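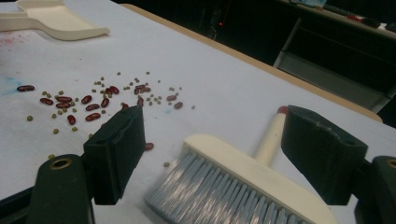 Diary > Old house > November

We use cookies to remember your visit. Accept | Settings

Evening, a little after 6. My back hurts, but the wall of the small bedroom is open at last.

I wanted only to replace the loose plaster under the window. When I knocked on it, a piece as large as a door came away, and behind it I found old boards with wet marks. I telephoned Tihomir and he came after his work. He put his hand flat on the brick for a long time and said the water comes from the window sill outside, where the mortar is gone. So first the sill, then the plaster. I had already bought the plaster, of course. Five bags, now they stand in the corridor and I walk sideways.

Fidel thinks I should put plasterboard over everything and forget it. I do not like this idea. The room is small and I would lose some centimetres on each side, and the bed fits now with almost nothing to spare.

In the afternoon I drove to Barklow for lime mortar. They had only the grey one. The man offered to order the other, but it takes 11 days, and I don't want to wait with a hole in the wall in this weather. I took the grey.

Tomorrow I must scrape out the old joints before the rain, and ask Tihomir for his long ladder. Also return the key to Mr Hattori, I have forgotten it again.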